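Robot Rules for Kids: Safe Hands, Even When the Hands Are Metal

Grapes, a banana, scissors, two cups. What should a robot know before it grabs any of them?
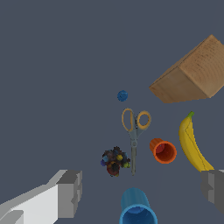 Computer picture: Gurnlow Kids / Yakubu Nwachukwu

Robots need rules. Same as you at the pool – no running, no pushing.

Rule 1. Practice on a computer first. A pretend banana can get squished 100 times and there's no mess to clean up.

Rule 2. Go easy. Grapes are soft. A block of wood isn't. So a gripper (the robot's "fingers") has to change how hard it squeezes.

Rule 3. Sharp stuff gets special care. Scissors closed, blades pointing away from people. You probaly know this one from school!

Rule 4. Slow down near people. At the Amadi workshop the robot arm stops if anyone steps over the yellow line on the floor. Even the boss. Even for a second.

Rule 5. A big red stop button, close by. Everybody in the room has to know where it is.

Who makes the rules? Grown-ups who build robots, and grown-ups who check them. They write it all down in books called standards. Long ones! The Kondthorpe team's own safety notes run to 400 pages – and they add more every October.

Try it at home: pick up a grape with two spoons. Dont squish it. Then try a small ball. Which one was harder?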